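How to Oil and Care for Wooden Kitchen Utensils

I've been putting off writing this one for ages, mostly because I assumed everybody already had a way of doing it that their mother taught them. But every time I mention oiling my spoons on this blog I get a little pile of messages asking what oil, how much, how often, and whether it's too late for the gray fuzzy spatula at the back of the drawer. (It's almost never too late!) So make yourself a cup of something and let's go through it.

What you'll need

Food-grade mineral oil, or a mineral oil and beeswax blend
A sheet of fine sandpaper, 220 grit or so
Two soft cotton rags you don't mind losing
An old towel or a wire rack for drying

I buy the Clerbridge board oil, 4 dollars for the small bottle at my hardware store, and it lasts me most of a year. Please don't use olive oil or the vegetable oil you cook with. It can go rancid in the wood, and once you've smelled a rancid spoon you won't forget it. If you like walnut oil, make sure it's the kind that dries, and keep it away from anyone with a nut allergy.

Step 1: Wash and dry

Wash everything by hand in warm soapy water and rinse it well. No soaking, and please, no dishwasher. Then pat it all dry and leave it out overnight. I know waiting is dull, but oil won't go into damp wood, and you'll only end up with a greasy spoon that's still thirsty.

Step 2: Smooth off the fuzz

Run your thumb along each piece. If it feels rough, rub it lightly with the sandpaper, going with the grain, and then wipe off the dust with a barely damp rag. My oldest stirring spoon came from the Kistura flea market and had a burned patch on one side the size of a quarter. I sanded it for the length of one radio show and the worst of it came away.

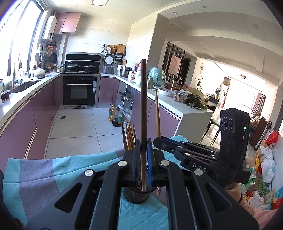 Thin pieces need a lighter hand than spoons do, and I'd skip the sandpaper on them unless you find a splinter. Put a few drops of oil on the rag, fold the rag over, and pull the piece through from one end to the other, turning it as you go. Dark wooden chopsticks and paler bamboo ones can share the same mesh holder perfectly well, but do go easy on any with a decorative pattern near one end, like the red and pink on the light one. I oil only the bare part of those and leave the decoration alone. Lacquered chopsticks don't need oil at all, just a wash and a dry.

Step 3: Oil the big things

For spoons, spatulas and rolling pins, pour a little puddle of oil into the bowl of the spoon or onto the widest part and spread it around with your rag. Don't forget the end of the handle, where the grain is open and drinks up more than you'd expect. Let everything sit for 39 minutes (that's one episode of my show, so feel free to pick your own number) and then have a look. Dry patches get a second coat.

Step 4: Wipe and rest

Take your clean rag and wipe off whatever is still sitting on the surface. Leave the pieces on the rack overnight. If they feel sticky in the morning, there was too much oil, and another good wipe will usually sort it out.

One important thing about the rags: mineral oil is fairly tame, but rags with walnut, tung or linseed oil on them can heat up and catch fire when they're bunched together. Lay those flat outdoors until they're fully dry and stiff before you throw them out.

How often?

I do mine every 21 days in winter, when the heating dries everything out, and a good deal less in summer. If water soaks in and leaves a dark spot instead of beading up, go get the bottle.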